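Prideteo: Questions We Get, Mostly at Shows

Is Prideteo a band or one guy?
Two of us. Morena Vitale does the guitars and the yelling. Ubaldo De Luca does drums, tape hiss and the emails, so please be kind to Ubaldo.

What do you call this music?
Our label, Rultura, says "blackened drone pop." Morena's mother says "the vacuum." 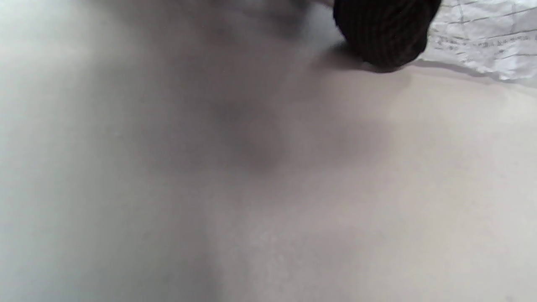
Soft shadow on off-white.

Why is the new EP only three songs long?
One of them is very long.

Where was it recorded?
At Tedesco, in October, with Thomas Dal Bello at the desk. He asked us to turn down twice. We considered it once.

Can I get the tape?
Rultura made 200. If the store page says sold out, believe it. We keep a few back for the merch table.

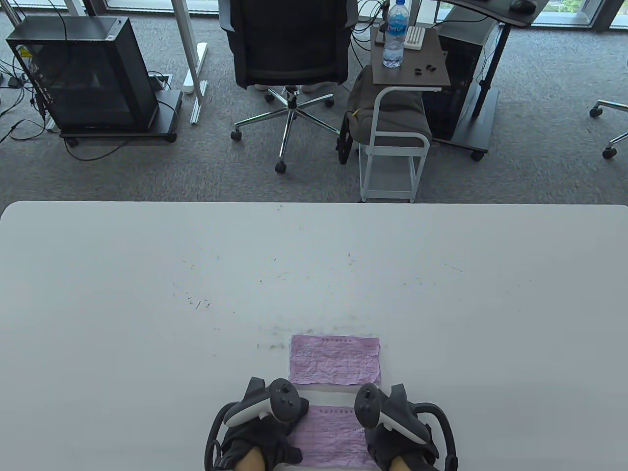

Booking and other paperwork

Who do I contact about a show?
Write to Meenakshi Nigam at Rultura. Include the date, the room, and whether the neighbors have been told.

What do you need on stage?
Two power strips that work. We bring the amps and our own extension cords, having learned.

Do you take requests?
You can shout them. We won't hear you.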